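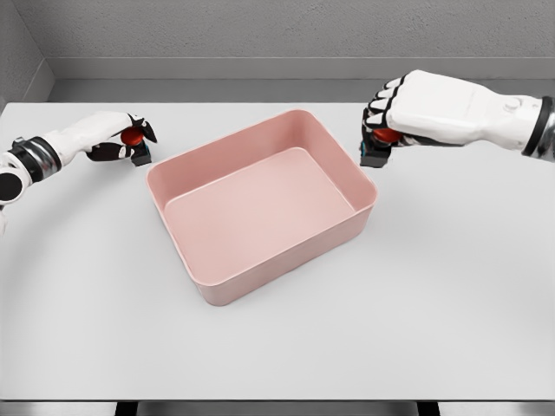 *Sim, both hands holding, bin still empty.*

27 April 2019

Kobzar bimanual place, planner only. Both arms now share one time parameterization; before this each ran its own and the right led by 12 ticks. Raised the pre-place waypoint 2 cm so the black bases clear the rim. Replan timeout 110 ms, no overruns in the log.

Open: finger contacts chatter at release. Liudmyla suspects the solver step, I suspect the cap collision mesh. Teodoro to rerun with primitive shapes.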